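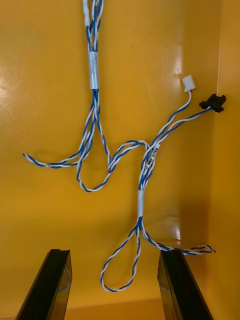
The Kusitz is a portable shot clock and scoreboard for basketball, made by Guvine and sold as a set: a display unit, a hand controller and a carry bag. Our club bought one in December to replace a flip board and a stopwatch, and I have now used it at training and in league games. Guvine also sells a wired option. We stayed with the wireless version. The display cost us £237 with the bag and controller included.

Setting up is simple. The display stands on folding legs and has a handle on top that is wide enough for an adult hand. It takes a few seconds to find the controller when both are switched on. The first time we tried it the two would not pair, and I had to hold the reset button down with a biro. It hasn't happened again.

The digits are red and easy to read from the far baseline in our hall, which has poor lighting at one end. In the school gym we use for away fixtures the sun comes in through high windows, and there the shot clock was hard to see before four o'clock. Turning the display slightly helped the players but made it worse for the bench.

The controller is the best part. Start and stop is one large button in the middle, with the 24 and 14 second resets on either side. Ustyna Boiko does our table most weeks and had used a Sornix before, where the resets sit next to each other and are the same size. She made fewer mistakes on this one from the first game. The score buttons are smaller and you do have to look down for them. Taking a point off needs two presses, and in a close fourth quarter that feels slow.

The horn has two volume settings. The lower one is fine for training. The higher one is loud enough for a full hall, although Periklis Michailidis, who coaches our under-16s, thinks it sounds too much like the fire alarm next door – he has a point.

Battery life is fair. The display is meant to run for 60 hours on standby, but I would ignore that and charge it after every game day. Ours got through three matches back to back and was showing one bar by the end. It will run from the mains while charging. The lead is short, so take an extension.

My main complaint is the foul display. It only shows team fouls up to five and then stays there, so you still need paper for the rest. The Sirko, which costs a bit more, shows team fouls and the possession arrow together. On the Kusitz you have to switch between them, and people forget to switch back.

The legs could also be wider. A loose ball knocked ours over in the second week and left a scratch on the casing, though everything still worked.

For a club playing local league games it does the job and I would buy it again. If you run tournaments, look at the Sirko first.

Reviewed 09/01/2018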